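Search this site Search

My grandmother's recipes, and the problem of the spoon

2 min read

I moved to Nukasbridge in 2010 with two suitcases, and in one of them was my grandmother's notebook. For many years I did not open it. In July I finally decided to translate the recipes into English for my daughter, who reads our language slowly and with complaints.

The words were easy. The measures were hard. My grandmother wrote "a spoon of flour," but her spoon was the big one for serving soup. She also wrote "oven as for bread," and I don't know what temperature this is. I made the plum cake three times before it stopped being a brick.
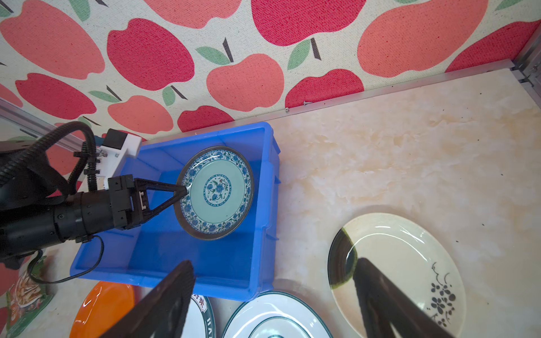 Apples on the wall, a plate in the blue bin.

My neighbor Saoirse Costello gave me good advice. She told me to bake first and write after, with a kitchen scale next to me. So now I weigh everything and put the grams in pencil beside the old words. The old words I leave as they are, also the spelling mistakes.

Some pages I cannot save. There is a soup where the only instruction is "like always." I called my aunt, and she said of course, like always, and then she talked about her knee.

Next I will try the dumplings. If somebody knows how much is "a small glass" of milk, please write to me.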